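The Grutirholm Bell

The bell at Grutirholm was supposed to ring by itself before a drowning. Vinzenz Frei had heard this from his landlady in Ollville, from the man at the ferry office and from a leaflet that cost more than his coffee, and he believed none of them.

"Three hundred and ninety-eight years," said Finn, reading from the leaflet. "And it's never been wrong."

"How often has it been right?"

Finn turned the leaflet over. The back was an advertisement for smoked eel.

They crossed on the Friday boat with five other passengers, all of whom seemed to know each other. A woman called Ga-eun Ha, who had married into the island, let them into the tower and stood at the bottom of the ladder with her arms folded while they climbed. Vinzenz put his hand on the bell. It was smaller than he'd expected and the rope had been replaced with blue nylon.

"Who was the last one?" he called down.

"Old Antal's brother. In July."

"And it rang before?"

"People heard it."

"Did you hear it?"

She took a while. "I was in the bath," she said.

He wrote that down. He had a notebook full of this sort of thing, a weeping wall in one valley, a dog in another that had walked home from a war, and in all of it he had yet to meet the person it happened to. It was always a cousin, or the people before them in the house.

There was wind coming through the slats. He pushed the bell with two fingers and it hardly moved. He pushed harder. Finn said not to.

"Why not? You think someone will fall in?"

"I think she'll be annoyed."

They ate their sandwiches on the harbour wall and missed the two o'clock boat because Finn wanted eel. At four it began to blow properly. The ferry office put a card in its window and the man went home.

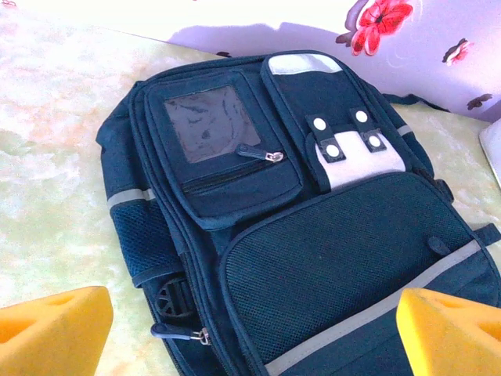
"Did anyone on the island write down when the bell rang?"

"Only the priest, and he put the times in after the funerals."

Vinzenz got that from Antal himself, in the bar, where they had taken the last room. He was pleased with it and said it again to Finn on the stairs. Finn was already asleep in his coat by the time the lamp was out.

It rang at ten past three. Twice, then once more, not loud. Vinzenz lay and listened to the wind in the shutters and told himself about nylon rope and loose slats. Then he put his hand out across the dark to the other bed, to check.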